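Packaged foods sorting day draws 14 households at Brollow hall

A community pantry session at the Brollow hall in November processed 778 packaged items, according to figures released by the organiser, Ukano Food Share. Stock was pooled on cloth-covered tables, checked for date and seal, and sorted into open boxes for redistribution.

Coordinator Mwanahawa Simiyu said mixed small packets were the slowest category to process. Labels vary in language and date format, and single-serve items are easily missed under larger ones.

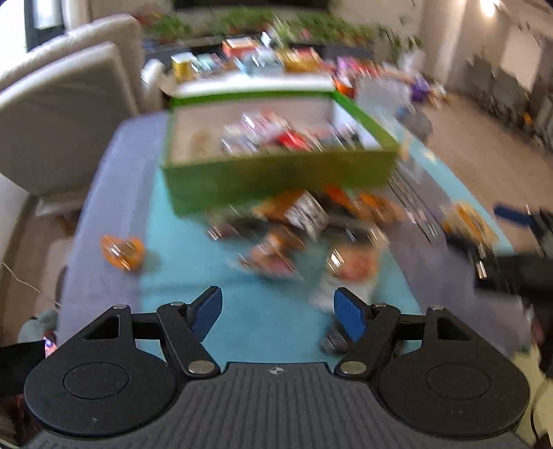 Small packages in and around a green box on the sorting table.

Under the Ukano procedure, each item is assigned to one of 6 categories: confectionery, savoury snacks, dried goods, drinks, tinned goods and other. Dried goods in clear bags are checked separately – the contents can be inspected without opening, but the bag often carries no printed date. Items with a broken seal are set aside and not redistributed.

Simiyu said more than half of the stock had been cleared by mid-afternoon. Dried goods took longest per item, and a second check was added for bags closed with tape.
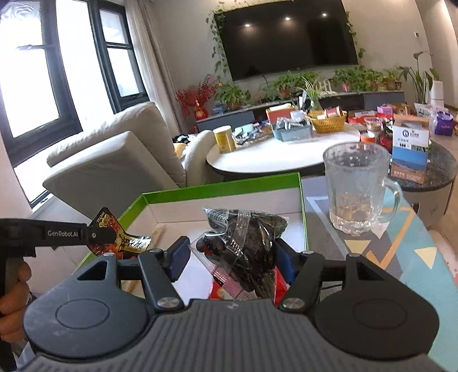
A clear bag of dark dried goods in the green-rimmed box, with a snack packet at the side.

Sorted stock will be held at the Lehtinen Street store for 3 weeks. Households taking part may collect one mixed box each, with any remainder going to the neighbourhood centre at Pruletti Park. Unopened goods can be left at the hall's side entrance between 9 am and noon. Chilled and home-cooked food is not accepted.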